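The Clutter Column: does the one-tray rule work?

By Bevan Mudgway
April 2, 2023

Every spring the decluttering advice comes round again, and every spring I am sent something to try. This year's came from Bedoya, the home storage people, in the form of a thin booklet called Clear by August. The promise is that if you keep one tray, on one surface, and put away anything that won't fit in it before bed, the rest of the house will sort itself out. I have my doubts about houses sorting themselves out. 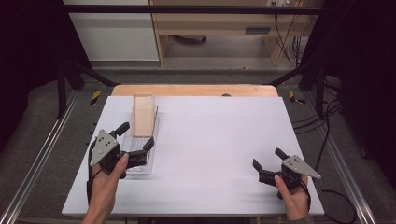

A clear tray on a white board, with a beige block standing at the far end.

The booklet says the average home in Irside holds 1,373 things that haven't been touched in a year. I would love to know who went round and checked. There is no source given, and when I wrote to ask, I got back a voucher for 5 per cent off a drawer divider.

My sister Janine is keener than I am. She did the rule for 40 days and says her kitchen has never looked better. I went to see it and the worktop was very bare, I'll grant her that. Then I opened the cupboard under the stairs to hang my coat up and had to lean on the door to shut it again. As far as I can tell the stuff had moved about three paces.

This is my trouble with most of these schemes. They measure what you can see. A clear surface is pleasant, and I wouldn't argue with anyone who wants one,

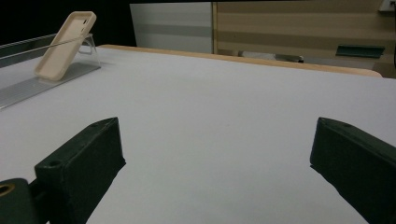
but it tells you very little about how much you own or whether you need it. The booklet has 17 pages on surfaces and a single paragraph on buying less. Given who printed it, I wasn't amazed.

The bit I had most hopes for was the chapter on small things that get bought twice. Chargers, scissors, tape, phone cases. The advice is to keep the one you like and pass on the others, which is fair enough, though I can't see why it needs a chapter. It also claims that people who choose a patterned version of a thing look after it longer. Again, says who?

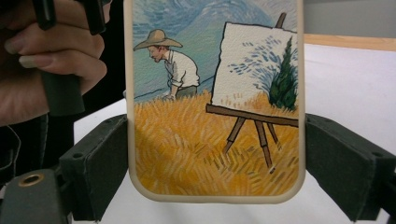
A phone case with a painted back: a man in a straw hat, in tall golden wheat.

I did try the rule myself, for the record. By the end of the first week the tray held post, and the post was no more answered than it had been on the table. Janine says I wasn't doing it properly.

Bedoya will be at the Stirkovia hall next month with a stall and a talk, free to get in. Go if you like a free talk. I'd leave your purse at home, and if anyone gets an answer about where that 1,373 came from, please write in.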